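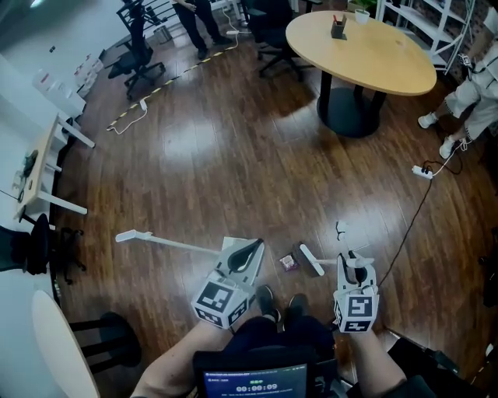 Der Fußboden ist das größte Möbelstück im Haus, sagt die Frau von Tastano, und er werde auch so behandelt, nämlich als Ablage. Seit 18 Jahren räumt sie beruflich bei anderen Leuten auf, in Praxen, Werkräumen, Büros und gelegentlich in Wohnzimmern, die sich für Büros halten. Sie sieht zuerst nach unten. Ein runder heller Tisch mit Stifthalter und kleinem Pflanzentopf kann noch so manierlich dastehen, sie bemerkt die weiße Steckerleiste auf den glänzenden Dielen und die Stäbe und Päckchen, die sich dort versammelt haben. Und das gelb-schwarze Band, das in einem Bogen über das Holz läuft. »Den Tisch räumen alle auf«, sagt sie. »Der ist auf Augenhöhe der Schwiegermutter.«

Wir sitzen im Besprechungszimmer ihrer Firma am Plorkalport, zweiter Stock, Blick auf ein Parkdeck. Auf dem Boden liegt nichts. Ich stelle meine Tasche trotzdem auf den Stuhl neben mir und werde dafür kurz gelobt.

Angefangen hat sie im Möbelhandel, Abteilung Stauraum. Dort habe sie Kunden Schränke verkauft, die sie nicht brauchten, für Dinge, die sie nicht fanden. Irgendwann fuhr sie mit einem Ehepaar nach Hause, um eine Nische auszumessen, und blieb bis zum Abend. Die Nische war danach leer, der Schrank wurde abbestellt. »Mein Abteilungsleiter fand das menschlich interessant«, sagt sie. Im Juli darauf war sie selbstständig.

Ob der Boden denn grundsätzlich tabu sei? Sie winkt ab. »Es gibt Arbeiten, die gehören auf den Boden. Zuschnitte, Puzzles, Steuererklärungen. Wer im Sitzen da unten arbeitet, soll das tun, die Kinder machen es ja auch.« Verdächtig findet sie Gegenstände, die am nächsten Morgen noch daliegen. Für die hat sie eine Regel: Was eine Nacht auf den Dielen verbracht hat, bekommt einen Haken, ein Fach oder den Laufpass.

Schwierig seien lange dünne Sachen. Stiele, Stäbe, Leisten, alles mit einem flachen Kopf am Ende. In Schubladen passen sie nicht, in der Ecke kippen sie um, und im Schirmständer sehen sie beleidigt aus. Sie hängt sie an die Wand, Kopf nach oben, höchstens 10 an eine Schiene. »Mehr ist ein Geweih.«

Bei Kabeln wird sie milde, was mich überrascht. Ein Kabel auf dem Boden sei in erster Linie ein Geständnis des Architekten. Kunden fragten sie ständig nach Kanälen und Brücken und Boxen, in denen eine Steckerleiste verschwindet. Von Mindow, einem Hersteller solcher Boxen, hat sie einmal einen Karton Muster bekommen. Darin bewahrt sie jetzt Kabel auf, im Karton. Die Boxen hat sie verschenkt.

Und Klebeband auf dem Holz? Jetzt wird sie streng. Markierungen seien eine gute Sache, solange jemand weiß, was sie markieren. Bei Arabzadeh, einer Teppichreinigung mit eigenem Schulungsraum, habe sie auf eine Linie gezeigt und acht Mitarbeiter gefragt, wozu sie gut sei. »Ich bekam acht Antworten. Eine davon war: Respekt.« Die Linie blieb kleben. Man hatte sich an sie gewöhnt und ging außen herum.

Für polierte Dielen empfiehlt sie Filz unter allem, was Beine hat, einen weichen Besen und wenig Wasser. Vom Hochglanz selbst hält sie nicht viel. Er zeige jede Lampe doppelt und jeden Krümel im Gegenlicht. Eine Kundin habe fast 2.000 Euro für neues Aufpolieren bezahlt und danach einen Läufer darübergelegt, damit nichts drankommt.

Bleibt die Frage nach der Pflanze. In jedem aufgeräumten Raum stehe eine, sage ich, immer klein, meistens im weißen Topf. Sie nickt. »Die Pflanze kaufen die Leute am Abend vorher, bevor ich komme. Daneben die Stifte, senkrecht. Dann machen sie die Tür auf und sagen: Eigentlich ist es gar nicht so schlimm.«

Wie es bei ihr zu Hause aussieht, möchte sie nicht erzählen. Nur dass es einen Flur gebe und dass man ihn im Dunkeln besser nicht ohne Schuhe betrete.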